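2 min read

We use cookies to remember your settings. Accept or manage

Where do slippers live in a small flat?

Santosh Tomar
We moved in last October and the slippers have been wandering ever since, under the sofa, behind the door, one in the bathroom. I've no hall to speak of, so it would all have to go in the sitting room. Would a rack look silly there, and does it need doors?

Tulico
Basket.

Alaoui
Not silly at all, and I'd leave the doors off! Ours is a low open one I put together myself on a wet afternoon (three evenings if you count the sanding) and it has done us very well, although my husband grumbled about it at first.

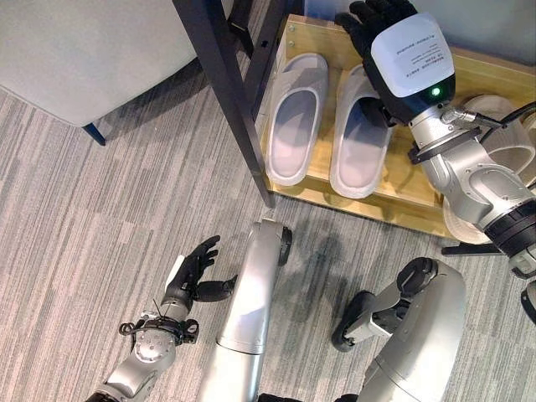

Guest slippers were what finally sorted us out, as my mother will not walk on a cold floor and used to borrow mine. Slides are easiest for visitors, with one wide strap and nothing to fasten, and a white pair side by side on the top shelf is very hard to miss. Pale wood sits nicely beside grey upholstery too, if your sofa is anything like that. Do measure the gap first, mine is 700 mm and it only just went in.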